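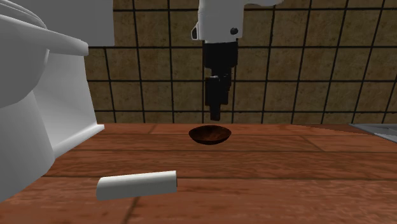 October, half past six, dark already

Day 19 of not buying lunch out. I have saved sixty pounds on paper and spent most of it on a flask from Cornico that keeps soup at the temperature of a bath somebody else has just left.

Rang Ackermann again about the boiler. I am now customer 3389, up from 3203 last week, so either they've taken on a great many people or I have been moved further back. The woman was very kind and asked if I had tried turning the dial. I said I had tried it in both directions. She wrote that down.

Wore the big jumper to bed last night and the hat this morning. The hat stays on. The upstairs neighbours have heating and walk about on it in bare feet, I can hear them.

Finished the library book, the one about the lighthouse. Thought the sister did it, and she did, on page 60, which left a lot of book. Will try the next in the series anyway as it's already reserved and I have no character.

Lentils for tea. Put in the last of the cumin and possibly some of the cinnamon, the jars being the same shape. Ate it all. Must ring the dentist. Bins: green.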